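Gripper notes: napkin folds, head cam vs wrist cam 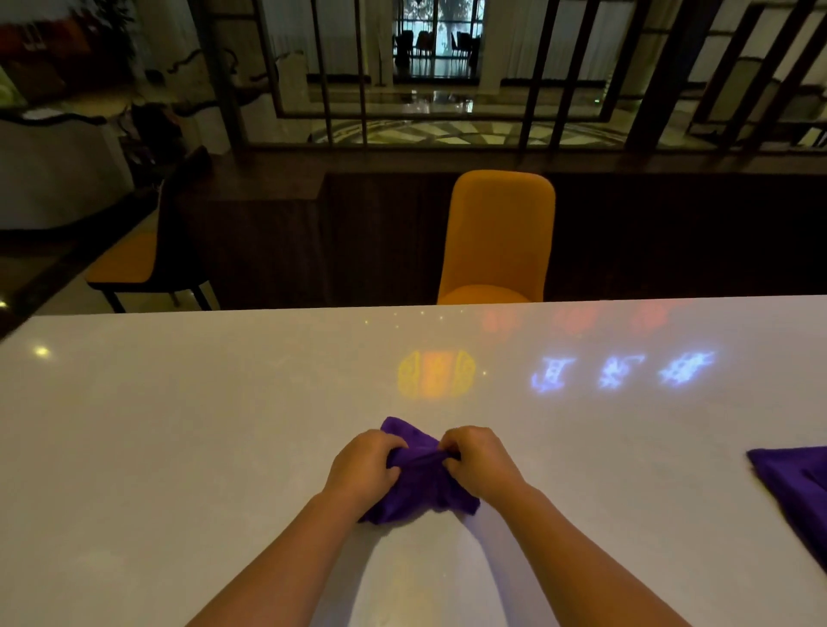

Runport, 27th September

Hand demos first, purple napkins on the white table. Two-handed gather and twist, left hand over the top, right pinching a fold and pulling it across. Want the same grasp out of both grippers before we argue any more about fingers.

Palier two-finger: fine on a flat corner, bad on a bunched fold. Pads are too wide, picks up two layers when I want one. Dropped grip force to 19 percent, better, then it slips on the pull. Put back to 43.

Samano soft fingers: slower to close but holds the gather. Corner stays up. Ran 60 tries on the script Karthikeyan wrote, log is in the shared folder, havent cleaned it up yet. Lost the fold mostly on the twist, wrist joint hits its limit. Need to remount the hand turned the other way, 4 screws, do it before the next run.

Camera. Head view is good for the fabric, wrinkles read clearly on the violet. Table is the problem. Glossy, and the projected stuff (yellow-orange octagon, blue characters next to it) lands right in the work area. Segmentation grabbed the octagon as cloth twice. Tried exposure locked at 500, less glow but napkin goes nearly black in the creases. Wrist cam sees less of the table so less of this, but loses the cloth once the fingers close.

Chowdary wants to try the Staniforth controller on the same arm, says the lag we had in March is gone. Will beleive it when I see the trace.

To do: matte cover for table, narrower pads for the Palier, rerun with projector off and compare.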